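Home Courses Handouts Staff Contact

We use cookies to remember your course settings. Accept / Only necessary

Brimwood Technical School
Robot Cell Practice, Unit 2: Rules for working with arms, grippers and hand tools
Handout by Urs Hämmerli, revised in September

Please read this before the first lab session. We will not go through all of it in the lecture, and the short test at the end of the unit takes its questions from these pages.

2.1 What the rules are for

In the first unit we spoke about the risk assessment. This unit is about what comes after it, when the paper is signed and people have to work beside the arm every day. The general standards tell you how to think about a hazard, but they do not know your table or your tools. For this you need local rules, and you have to write them yourself. The ones below are ours. At Dretenar, where I worked before, they were a bit different, mostly because the arms stood behind a fence.

2.2 Before power on

Walk once around the table. Look at the floor also, not only at the arm. A cable on the floor is the most common finding in our log book, and it is an easy one to correct.

Check that the stop button is in reach of the person who will run the program. In reach means without taking a step. If two persons work in the cell, one is named as operator and the other does not touch the pendant. Say the names aloud and write them in the log.

Long hair is tied, sleeves are closed, nothing hangs from the neck. Shoes are closed too.

2.3 Speed and force

For teaching by hand and for every first run of a new program, the speed is set to 20 percent or lower. You may raise it after one full cycle without a correction. Students ask me every year if they can skip this when the program is only a small change of an old one. No. A small change in a waypoint can be a large change in the path of the elbow.

Gripper force is set to the lowest value that holds the part. Begin low and go up in steps. If the part slips, first look at where the fingers hold it, and only then at the force.

2.4 Hand tools as parts

Many exercises in the Okham course set use ordinary tools as the object to pick. They are good for learning, as they are long, uneven and have their weight in one end. But a tool in a gripper is still a tool, and a point or a blade that moves with the arm must be treated as part of the arm.

— Pick by the handle, never by the shaft or blade.
— The path with a tool in the gripper stays over the table and does not cross the side where people stand.
— Tools which are not in the exercise go back on the wall before the program starts.
— Sharp tools are not used as parts in this unit.
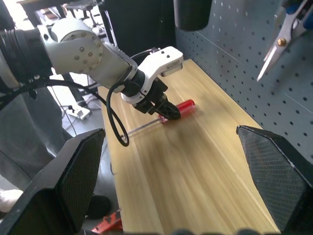

Cables on the arm need the same attention. A loop must be long enough that the wrist can turn through the whole program, and short enough that it does not catch on the part or the table edge. Move the arm slowly to its farthest poses and watch the loop, not the gripper. If you are not sure, ask before you fix anything with tape.

2.5 The log book

Each run gets one line: operator, program name, speed, and any stop with its reason. A stop is not a bad mark. The log for the cell we call James has 1,686 lines at the moment, and I learned more from the stops in it than from the rest. When it reaches 3,000 lines we will close it and begin a new one.

For the next session, bring a draft of your own rules for one exercise, one page at most, and your signed copy of section 2.2.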